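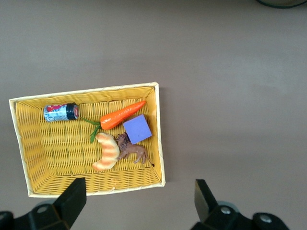 Haiyan, replying on-list as the induction wording affects all badge holders. The rotary attachment should stay in the general laser induction and not be split into a separate badge. The controller treats it as a substitute Y axis, so the only additional skills are entering the diameter, checking the steps-per-rotation value and setting focus at the crown of the curve. Anything with parallel sides and roughly the form of the small can lying in the yellow basket can be held between the drive rollers without a chuck. Tapered work needs the tail support raised until the top edge is level. That is one extra page in the booklet and one supervised job, and I would sooner add both than maintain another column in Wista.

My comments on the rest are inline.

> From: Haiyan Jiang
> To: studio-users
> Subject: Laser badges and materials, proposed changes for July
>
> Hi all,
>
> I have been through the Wista export for the Escobar Street studio. There were 649 laser bookings in the period, and 148 of them carry no material code at all. The field is optional and the form lets people skip it.
>
> Proposals:
>
> a) Make the material code compulsory at booking.
>
> b) Move the rotary attachment to its own badge.

Covered above. Opposed.

On (a), agreed, with one qualification. If the field is compulsory and the list is too short, people will pick the nearest entry, and we will then have a complete column of unreliable codes in place of an incomplete one. I suggest adding "unidentified, to be checked" as a valid code. Wista can hold a booking in the pending state on any code value, so the job would not be released to the machine until a technician has cleared it. Stistine already run their booking form this way and have sent me their code table. It needs some trimming, as they cut leather and we don't.

> c) Drop the flame test from the induction. It is the part people remember worst and it requires the fume cupboard, which is usually in use by the resin printers.

Opposed as written. The copper wire test is the only check we have on site for chlorine in an unknown plastic, and PVC is the one material that will damage the optics and the extraction ducting as well as the operator. What I would accept is moving it out of the user induction and making it a technician task, carried out on a sample handed in beforehand. Users would then need to know only that the test exists and that an unlabelled sheet has to go through it.

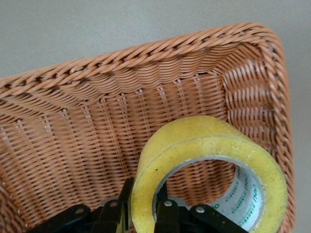 Related to this, the prohibited list needs a line on synthetic fibres and weaves. At present it names sheet stock only, and a reader could reasonably conclude that anything woven is permitted because cane and willow are. An item such as the tan-orange basket, with its twisted braid rim, is synthetic rattan, and that term says nothing useful about the polymer. It may be polyethylene and it may be PVC. There is a second problem with the geometry: the coils in a braid like that leave deep grooves, and the focal distance changes across every one of them. Proposed wording:

- **Woven goods, natural fibre:** permitted, air assist on, operator present throughout.
- **Woven goods, synthetic fibre:** not permitted unless cleared by a technician.
- **Coated or varnished fibre:** treat as synthetic.

> d) Stop selling acrylic over the counter and send people to Lekby direct.

Neutral. Lekby's cut sizes do suit our bed, but their minimum order is a full sheet, and most student jobs use an offcut. If we stop counter sales we should keep the offcut rack, priced by thickness, and limit it to up to 5 pieces per person per job. I would also want the protective film left on, since that is where the grade is printed.

> e) Extend evening access to 9 pm on the two nights we currently close at 7.

No objection from the technical side, provided the extraction timer is altered to match. It is set on the wall controller and does not follow Wista. Someone was caught by this in the autumn when the fans shut down mid-job and the interlock stopped the cut, as it should.

> Comments to the list please, and I will put a revised version together once people have had a chance to respond.
>
> Haiyan

Two minor items not in your message. The induction booklet still gives the old lens cleaning procedure with acetone; it should say isopropyl alcohol and lens tissue. The floor plan on the inside cover also predates the move of the work tables and needs redrawing.

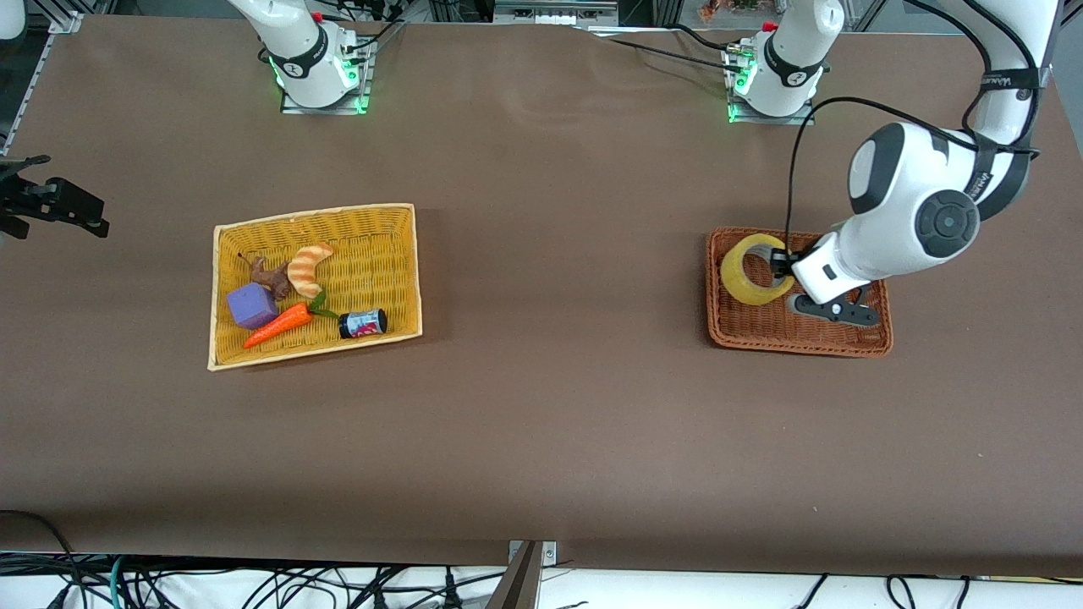
*Brown work table, both arm bases showing green.*

I can have the materials list and the rotary page in draft before the July intake. Corrections to the code table should come to me and not to the Wista help address.

Regards,
Jurgita Navickas
Technical officer, laser and CNC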